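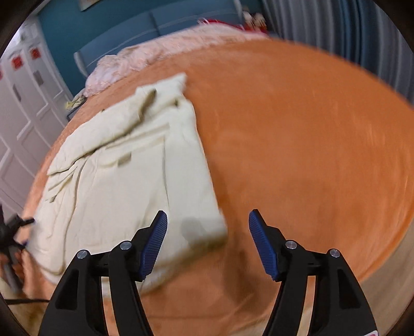 Home Minutes Rota Lost property Contact

Grimshaw House – residents and housekeeping meeting, February

Started 6:40 pm in the downstairs kitchen. Alby Nepia chairing, Adelmo Ferraro on laundry, me typing. Apologies from room 3, on a late shift.

Last minutes
Agreed, with one fix. It said "bleach to be used on all whites". Should say NOT to be used. Alby to change the copy on the fridge tonight.

1. Bed linen
Orange sheets are staying. Adelmo happy with them so far, go on smooth and don't need ironing if you get them out of the dryer right away. Two people find the color a bit much first thing in the morning. Noted. No money for another set before summer anyway.

Fitted sheets still coming back to the closet in a ball. Adelmo showed the corner-into-corner way again on a pillowcase, sort of worked. Wants them folded in thirds with the elastic inside, large ones on the left shelf. Single ones wherever they fit.

Question from upstairs – can people use their own sheets. Yes, always could. Put your room number on the label or it goes in the general pile.

2. Thick knits and fleecy stuff
Longest item. The heavy cream and off-white things are the problem, they come out of the wash looking fine and then get folded any old way and are lumpy by the weekend.

Adelmo wants everybody doing it on the bed, not on top of the dryer, not on your knee. Bed made first, sheet pulled flat. Then:
- lay it out full length, smooth from the top down to the hem
- sleeves across the body one at a time, no twist
- check seams while its flat, pull any bunching out at the neck end
- fold up from the bottom, loose, no pressing down

Alby said he does his on the floor and it's fine. Adelmo said the floor is why Alby's are full of hair. Moved on.

Small holes: don't wash it again till its mended, it only gets bigger. Mending basket is on the landing. Pin a note on with what color thread, cream is NOT the same as white and we had a complaint over that. Adelmo can do one evening in the month, after that bring your own needle.

Pale stuff on the orange sheets. Somebody worried about color coming off on a damp sweater. Hasn't happened yet that anyone knows of. Agreed to put a towel down if the thing is still damp, otherwise just go ahead.

Hangers – no. Heavy knits stretch at the shoulders. Drawer or shelf.

3. Detergent
Skillent or Trustby. Skillent is $2 a box cheaper but leaves powder in the cold wash. Trustby is liquid, smells strong, room 3 gets a rash from it (sent a note). Long talk, went round twice. Vote was Skillent for the shared shelf, and disolve it first in a cup of warm water for anything thick. Anyone who wants Trustby buys their own and keeps it in their room.

4. Dryer
The Truvetti is still stopping at 53 minutes whatever you set it to. Alby rang, they want $66 just to come out and look. Agreed to clean the filter and the back vent ourselves first, Alby and whoever is in. If it still stops we pay.

Until then heavy things dry flat on the rack in the back hall. Turn them over at night. Don't leave the rack across the door, it got walked into again.

5. Lost property
Box is full. Mostly single socks and a gray scarf. Check tags before putting anything in, some of it has names on and was still in there from before Christmas. Whatever is left at the end of the month goes to the thrift store, Adelmo driving.

6. Any other business
- Iron lead is frayed, don't use it. Label to go on. Need a new one, Alby to look at prices
- Closet bulb gone
- Can we have the radio lower after ten – yes
- Shelf labels peeling, redo with proper tape
- Mattress turning, put off, not enough people here to lift

Actions
Alby – fridge copy, dryer filter and vent, iron prices
Adelmo – sheet folding note for closet door, mending evening, thrift store run
Me – bulb, shelf labels, tell room 3 the detergent result
Everybody – beds made before folding, please

Closed 7:50 pm. Next one same place in March, Adelmo bringing the soup so bring a bowl.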